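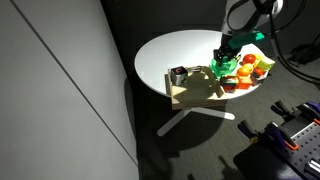
Student award nominations form: entries going missing after "Submit"

Ticket 2197
Opened by: Hermine Mösli, school office, Wosten Upper School
Handled by: Jiahui Yao, Ollow web support
Status: Closed

Hermine Mösli wrote:

Hello all, and sorry to be a nuisance again so soon after the newsletter business. We run a Pupil of the Month award with the Stollport Rotary people, and the teachers send in their nominations through the form on our school website. For April we had a lovely lot of them, or so I was told in the staff room, but when I opened the nominations list to print it for the judges there were far fewer than I expected. Mrs Hämmerli in the music department swears she put in a long piece about one of her cellists, and I believe her, because she read most of it aloud to me over lunch. It isn't in the list. She says she pressed Submit and got the green "Thank you" page just as usual.

I have looked in the junk folder and I have looked in the bin. I also logged out and in again, which is what you told me to try last time. The winner gets a book token and their picture in the paper, so I would hate for a child to miss out over a computer muddle.

Jiahui Yao wrote:

Hello Hermine, you're never a nuisance, and thank you for putting in so much detail, it really does help. Could you let me know two things when you have a minute? First, did Veronika write her nomination straight into the box on the page, or did she write it somewhere else and paste it in? Second, do you know of any nomination that did arrive safely, and was it a short one or a long one?

Please don't ask anybody to send theirs in again just yet. I'd like to look at the form as it is before more entries go through.

Hermine Mösli wrote:

I caught Veronika between lessons. She typed it in her word processor, as she likes to have the spelling checked, and then pasted it. Engelbert Hubmann's nomination for the boy who mended the greenhouse door is in the list and that one is only a few lines. Now I come to read down the page, all the ones I have are on the short side. I did wonder if the teachers were just being brief this year!

Jiahui Yao wrote:

That is a very good clue, thank you. I made a copy of your form on our test site and sent a few made-up nominations through it. Anything up to 2000 characters is saved properly. Anything over that gets the thank-you page and is then dropped without a word, which is a rotten way for a form to behave, and I'm sorry.

The cause is on our side. When we moved your site to the new Bălan theme, the "Reasons for nomination" box was given a limit in the database, but the matching limit on the page itself was left off. So the page was happy to take a long entry and the database wasn't.

What I have done:

1. Raised the limit so that a nomination of several pages will fit.
2. Added a counter under the box, so people can see how much room is left.
3. Changed the form so that it shows a red message, and keeps the text in the box, if an entry can't be saved for any reason.
4. Looked through the mail log for the missing entries. The form sends a copy to an old address, office2, before it tries to save, and the copies are all sitting there in full.

Could you ask Regula Prantl for the office2 password? She is down as the owner of that mailbox.

Hermine Mösli wrote:

Oh, you are a marvel. Regula had it in her green notebook. Veronika's is there, every word, and so are the others, including a very touching one from the dinner ladies that I would have been heartbroken to lose. I've printed the whole pile and taken it over to the judges, who have kindly agreed to start again from the top.

One small thing while I have you. The little counter says "100 left" and then goes orange. Is that meant to happen?

Jiahui Yao wrote:

Yes, that's just a gentle warning for the last 100 characters. It goes back to grey if you delete a bit. I can switch the colour off if the teachers find it alarming.

Hermine Mösli wrote:

No, leave it, Engelbert likes it. Please do close this one, with my thanks.

Closed 5/13/18 by Jiahui Yao. Old forwarding to office2 left in place until the summer holidays at the customer's request.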